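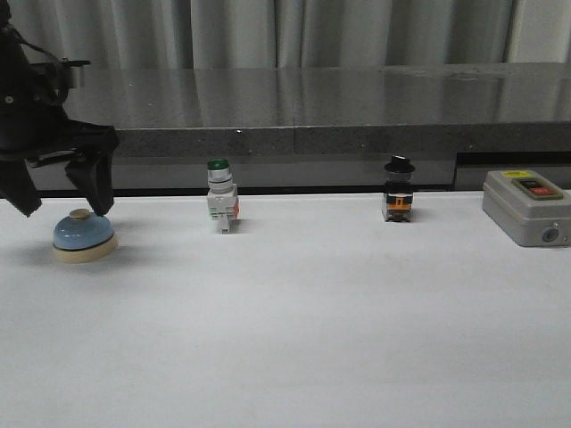
Gralladano Practice Planner: a review from a six-person office

13 May 2019
By Roksolana Vakulenko

Our firm does small commercial work and a fair amount of school renovation. For years we planned staffing on a spreadsheet that one of our principals built and only she could fix. In February we moved to Gralladano, a web-based planner sold to architecture and engineering offices. We have now run it through one full schematic design phase and most of a construction documents set, so I can say something useful about it.

What it does

Gralladano covers fee budgets, staff hours and phase schedules in one place. You enter a fee, split it across phases, assign people, and it shows how many hours you can afford before the phase loses money. Time sheets feed back into the same screen. It doesn't do invoicing, although it will export to most accounting packages.

Setup

The sales rep told us to allow 3 days. It took us closer to two weeks, mostly because our old project data was a mess. The import tool accepts a CSV file but is strict about date formats and rejects the whole file over one bad row – without telling you which row. Rokeya Patwary, our office manager, ended up splitting the file into pieces until she found the problem.

Once the data was in, setting up phases was easy. The default template uses the standard phases from pre-design through closeout, and you can rename them or add your own. We added one for existing conditions surveys, which we bill separately.
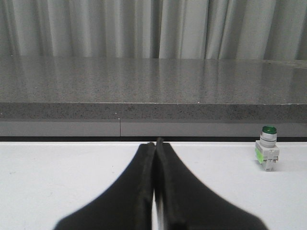

Day-to-day use

The fee view is the best part. Each project has a single bar per phase showing hours budgeted, hours spent and hours still assigned. On the Hamport library job it showed in the second week of design development that we had put too many senior hours on the door and finish schedules. We moved that work to a junior designer and finished the phase slightly under budget. With the spreadsheet we would have seen that a month later.

Time entry is quick on a laptop and poor on a phone. The phone version hides the notes field behind a second menu, and staff on site visits stopped filling it in. If your contracts require notes on hourly work, plan on having people enter time back at the office.

Consultants are handled as a lump sum. You can record what the structural engineer will bill, but you can't spread it across months, so the cash flow report is off on any job with large consultant fees. Support said this is on their list. They gave no date.

Reports

There are plenty of reports and most offices will use very few. We look at utilization and the project summary. Both print cleanly on letter paper. The utilization report counts vacation as available time unless you change a setting, so check that first or your numbers will look bad.

Cost

We pay $356 a month for 6 seats, billed yearly. Training was extra. We also tried Burkell, which costs less but has no phase budgets, and Zhuravel, which does more than Gralladano and wanted a $2000 setup fee. For an office with a dedicated finance person, Zhuravel may be worth it. We don't have one.

Who should buy it

I would recommend Gralladano to small offices working mainly on fixed fees. If most of your work is hourly, the phase budgets won't help much and the weak phone entry will bother you. Larger firms should ask for a trial with real consultant data before signing.

We have renewed for another year.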